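July, bench 2, started 9:20 am

Glue trials for the Plisteck samples, continued. Bo-ram Lim cut 20 new strips from the same sheet as last time and wiped them down with alcohol. One had a nick on the edge, so 19 went forward. Zistex mixed by weight, batch cup plus hardener came to 226 g. Pot life was shorter than the label says - it was stringing before I got to the last few strips. Room felt warm, should log the temperature next time.

Clamped overnight on the long rack. Ffion wants half of them pulled at 24 hours and the rest left until the end of the week. 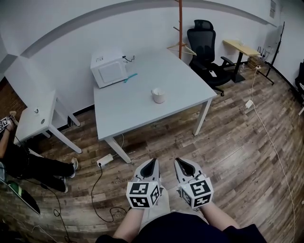

White table, with the microwave at the back and the cup near the front.

Pull tests to be done on the old Flutstead gauge. It reads a little low under light load, so zero it before every strip and write down the zero too. Last round's failures were mostly in the glue line, two in the plastic itself.

To do: order hardener, ask Ffion about the rougher sandpaper, relabel the rack - the tape is peeling off again.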